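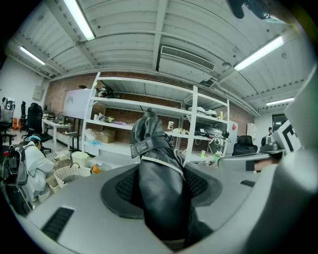
# Where Do Things Live?

*By Waltraud Harms, for the young readers of the Tendatis pages*

Do you know where your left shoe is at this moment? And the umbrella of your family? If you can answer both questions without standing up, then the things in your home probably have a place where they live. If you can't answer, don't worry. My cat Oreo has a better place to sleep than my umbrella has.

In this text we will look at how people keep things. We will talk about boots, umbrellas, mugs, baskets and shelves, and at the end there is something to try at home. New or difficult words are in **bold**, and you find them again in the small word list.

## Every shape wants something different

A book is easy to keep. It is flat on all its sides, so it can lie down, or it can stand between other books. You can put many books into a row and they wait there for years.

But many things are not like a book. Try to put a wet umbrella in a row with other umbrellas on a shelf! It rolls, it drips, and the handle gets in the way of everything. A mug has a handle on one side. A ball wants to run away. A blanket has no shape of its own and takes the shape of the place where you push it.

So before we ask "where does it go?", it is good to ask "what shape does it have?" I like to sort things into these families:

- things that stand by themselves
- things that lie flat
- things that can hang
- things that roll
- soft things with no fixed shape

Some things belong to two families. A jacket can hang, and it is also soft. A bottle stands, but if you lay it down it rolls.

## Boots: strong at the bottom, soft at the top

A boot is an interesting object. The lower part, with the **sole**, is stiff. It has to be, so that a sharp stone can't hurt your foot. The upper part goes around your ankle or even your leg. It must bend when you walk, so it is made softer.

When no leg is inside, the soft part of a tall boot often falls over to one side. If it stays like this for a long time, the leather gets a deep fold. You know this from paper: once you have folded it, you always see the line. Small **creases** in leather are normal and come from walking. They show where the foot bends.

What can you do for a tall boot? One way is to put something inside it, for example rolled-up newspaper. Newspaper also drinks a little water, so it is useful after rain. Another way is a boot rack, where the boot is put upside down over a stick. Then the toe points to the ceiling or to the wall, and the opening looks down. It looks funny the first time you see it, but air can get in, and no spider moves in either.

Many boots have a strap with a **buckle**. On some boots the strap really makes the boot tighter. On others it is only for decoration, and the boot would fit just the same without it. Go and look at the boots in your home — which kind of strap do they have?

## Umbrellas: big in the rain, small in the bag

An umbrella changes its size more than almost anything else you own. Open, it is wider than your shoulders. Folded, some umbrellas are not longer than a school ruler.

How does this work? Under the cloth there are thin arms which are called **ribs**. They are joined to the pole in the middle. When you push the slider up the pole, the ribs spread out and pull the cloth tight. When you pull it down, the ribs come together again and the cloth hangs loose between them. In a small folding umbrella, each rib has extra joints, like your arm has an elbow, and the pole slides into itself.

The loose cloth is then wrapped around, and a small strap keeps it closed. Please don't wrap it when it is wet! Open it first in the bathtub or in a corner and let it dry. A wet umbrella which is closed for many days begins to smell, and the metal parts can rust.

And where does it live when it is dry? Near the door is the best answer. In my flat there are 16 steps between the door and the cupboard with the umbrella, and I can tell you that on rainy mornings this is too many.

## A tree for mugs

Now we come to my favorite, the **mug tree**. It has a post in the middle, some pegs which stick out from the post, and a base at the bottom. You hang the mugs on the pegs by their handles. 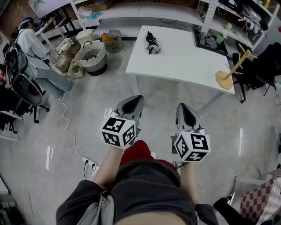
*On and near the table: a folded umbrella, a mug tree, and baskets on the floor.*

Look at the shape of the mug tree. The pegs do not go out straight to the side. They are at an angle. On a mug tree, each peg goes a little bit up, so that the handle slides toward the post and stays there. If a peg pointed down, you know what would happen to the mug.

The base is flat and wider than the post. Why is this? Think of yourself standing on a moving bus. When your feet are close together, you fall over quickly. When you put your feet apart, you stand much better. The base of the mug tree does the same job as your feet.

But even a good base has a limit. Hang all your mugs on one side, and the whole tree wants to lean over to that side. So the clever way is to take turns: one mug on this side, the next mug on the other side. This is called keeping the **balance**.

I bought my own mug tree in the Ahuja shop in Gavham, where I live, and on the first evening I did it wrong. I now have one mug less.

## Baskets: for everything soft

Clothes, towels, wool and stuffed animals do not like pegs and do not stand. For them we have baskets.

Many baskets are **woven**. Weaving means that strips or threads go over and under each other, again and again. You can try it with strips of paper. One strip alone is weak, but woven together they hold each other and become strong. People made baskets in this way long before they had any machines.

Between the strips there are often tiny gaps. For dirty clothes this is good, for air can pass through. For rice it would be a bad idea.

What about a bucket? It is also round and also open at the top, but its wall has no gaps at all. So water stays inside. Basket and bucket look like cousins, and still you can't exchange them. If you carry water in a basket, you will soon need the bucket, and a towel too.

## Shelves, trays and boards with holes

A shelf is nothing more than a floor which is higher than the floor. This sounds silly, but think about it: in a room with one cupboard of five shelves, you have five more small floors for your things.

There are some rules that grown-ups use for shelves:

1. Heavy things go low. The cupboard stands more safely, and nothing heavy can fall on your head.
2. Light things can go high.
3. Things you need each day go in the middle, where your hands are.

In a workroom you often find shelves made of metal. They can carry much weight, and they are open, so you see everything at once. At home people often prefer doors in front. Then you don't see the mess, but you also don't see where your glue is.

Small things get lost on a big shelf. For this, a **tray** helps. You can put many small things into it and carry them all together. And for tools and cables there is the **pegboard**, a board full of holes. You put hooks into the holes where you want them. When you get a new tool, you move the hooks.

## The chair problem

There is one piece of furniture that works very hard and gets no thanks for it. I mean the chair. A chair is made for sitting, but the back of it is just as wide as a person's shoulders, and so it looks like a very good place for a sweater. Then comes a second sweater. Then a bag.

In my opinion one piece of clothing on a chair is fine, when you will wear it again tomorrow. With three or more, the chair has become a wardrobe and you have nowhere to sit.

## Try it: the one-table game

You need a table, a basket and some help from a friend, a brother or a sister.

- Put ten different things from your home on the table. Good ones are a sock, a spoon, a boot, an apple, a folded umbrella and an empty mug. Please take nothing that is sharp.
- Say for each thing which family it belongs to: standing, lying, hanging, rolling or soft.
- Now one of you looks away, and the other brings five things to the place where they live.
- The one who looked away must say which things are gone, and guess where each one is now.

If the guess is right, the thing has a good home. If the guess is wrong, talk about it together. Maybe you will find a better place for it, and maybe you both have different ideas. In my family we still have two opinions about the scissors.

## Small word list

**balance** — when the weight is shared so that nothing tips over

**buckle** — the part of a strap that closes it

**creases** — small lines or folds in leather, cloth or paper

**mug tree** — a stand with pegs for hanging mugs

**pegboard** — a board with many holes for hooks

**ribs** — the thin arms under the cloth of an umbrella

**sole** — the bottom of a shoe or boot

**tray** — a flat holder with a low edge

**woven** — made from strips or threads that go over and under each other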